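3.2 Storage of filled tubes

Samples at the Kenura site were kept upright in open racks for 60 or 75 minutes before reading. Fill level was not fixed by volume, and tubes were accepted if the liquid stayed clear of the upper wall.
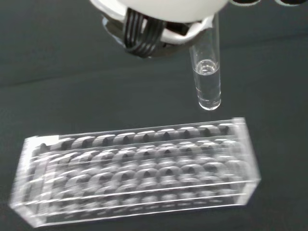

Figure 3. Tube and rack.

Evaporation loss depends on the exposed surface and on the headspace above it. In the tube in Figure 3 the colorless liquid ends a little below the midpoint, and the meniscus shows as a bright ring against the wall. Levels were read at the lower edge of the meniscus.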